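Community Boards > Kitchen & Table > Everyday Cooking
Thread: Newspaper on the table while you prep, yes or no?
Page 1 of 1

davina_m
Posts: 397
Hi all, I hope this is the right section, I wasn't sure if it belonged here or over in Cleaning. My mother always spread newspaper over the kitchen table before she started on the vegetables, and when she was done she rolled the whole lot up, peelings and dirt and onion skins together, and out it went. I did the same for years without thinking about it. Then my daughter-in-law came to stay in March and she was (very politely!) a bit horrified. She said ink on the food, and why don't I just use a cutting board and a bowl for scraps like everybody else.

So now I'm second-guessing myself every time I get a bunch of leeks out. Do any of you still do this? We have a round wooden table, nothing fancy, but it was my aunt's and I would rather not scrub it any more than I have to.
Davina Matheson

potluck_sheena
Posts: 2333
Oh Davina, you are among friends. I've done it my whole married life and so did both grandmothers. Potatoes especially, because the grit gets everywhere otherwise, and there's something so satisfying about folding up the corners and carrying the whole mess to the bin in one go. I do keep the washed things off it, though. Dirty side of the job on paper, clean side of the job in a bowl. That's my only rule and I break it when I'm tired.
Sheena

Lorenz T.
Posts: 96
I'll be the grump. I don't like it. Newsprint comes off on your hands, then it's on the celery, then it's in the soup. Maybe it's harmless, I'm not a chemist, but I don't want to eat it. The moment anything damp touches the paper it goes to mush and sticks to the wood, and then you're picking little gray scraps off the table with a fingernail. I bought a big silicone mat from Ritano when we redid the kitchen and it rinses clean under the tap. Wish I had done it years earlier.

potluck_sheena
Posts: 2333
Lorenz, where do you keep this mat? Mine would have to live rolled up behind the ironing board and I'd never see it again. (I say this with love, I know you're a tidy man.)

Lorenz T.
Posts: 96
It hangs on a hook inside the pantry door. And I'm not all that tidy, you should see the garage.

struan_j
Posts: 40
Somewhere in the middle here. I use paper for anything with soil on it and for fish, and a board for everything else. For fish I wouldn't be without it. But I stopped using the glossy ad inserts, they're slippery and the bowl skates around on them when you're trying to toss something. Plain newspaper grips better, two or three sheets thick, overlapped so there's no gap down the middle.

Davina, if it's the table you're worried about, what finish is on it? Oil or varnish? I had a varnished one that got a white bloom from wet paper left overnight, and it took me most of a weekend to get it out.

davina_m
Posts: 397
Struan, I truly don't know, it has always just been shiny. I suppose varnish? It's never had paper left on it overnight, I'm too fond of clearing up before bed. Thank you for the tip about the overlap, I've always just laid them side by side and wondered why there were crumbs in the crack.

taras_kuz
Posts: 40
Joining in because this is exactly our house, except we don't even use newspaper anymore! We have two kids and a mountain of old practice worksheets, the newspaper-style printed kind, English with Chinese, and once they're finished with they go on the table. I could never bring myself to throw out that much paper after one use, and this way it gets a second life before the recycling. The kids sometimes find one of their old pages under the vegetables and start arguing over the answers, so I suppose it's educational too.

Took this in our kitchen before I got started on the celery. We eat a LOT of celery, stir-fried mostly, and the leaves go in with eggs. Please forgive the noodle tubs, lunch was not my finest hour.
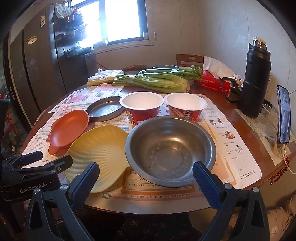

Celery for supper, big steel bowl at the ready, worksheets on table duty

I do the trimming straight onto the paper and then everything goes into the steel bowl to be washed, so the ink question never bothered me much. It all gets a good rinse after.
Taras

potluck_sheena
Posts: 2333
Taras, I love that yellow shell plate! My sister had a set of scalloped dishes like that and we fought over who got to eat off them. And nothing wrong with noodles for lunch, some of us had crackers standing up at the counter.

How do you do the leaves with eggs? I always throw the leaves out and now I feel guilty.

taras_kuz
Posts: 40
Don't throw them out! Wash them well, chop them fine, and beat them into the eggs with a little salt and a spoonful of flour if you want it to hold together like a pancake. Hot pan, a bit of oil, turn it once. The darker leaves are stronger, so go easy on those the first time if you have fussy eaters. Mine complain and then ask for more.

Lorenz T.
Posts: 96
Fine, I admit the worksheets are a good use of paper. I'd still want to know what they're printed with. A copier and a newspaper press aren't the same thing, and the toner sort shouldn't rub off the way newsprint does, so you may be better off than Davina on that score. The damp problem still stands. What do you do about drips on the way from the sink?

taras_kuz
Posts: 40
I use more paper, Lorenz :) And tissues. We always keep a box on the table.

struan_j
Posts: 40
Nice table, Taras, that's a good reddish color. I'd put a thin cotton cloth under the paper if you're bringing wet bowls back to it. An old pillowcase cut open works fine and you just throw it in the wash.

davina_m
Posts: 397
What lovely replies, thank you everyone. I've decided I'm keeping my paper, with Struan's pillowcase underneath and Sheena's rule about the washed things, and if my daughter-in-law wants to use a board when she's here then there are three in the cupboard and she's welcome to any of them. Lorenz, I did look up the mats and they're nicer than I expected, so you may win me over by Christmas.

Taras, I'm trying the leaf pancake tonight. Do you put any pepper in it?

taras_kuz
Posts: 40
White pepper, just a pinch, and a few drops of soy sauce at the table.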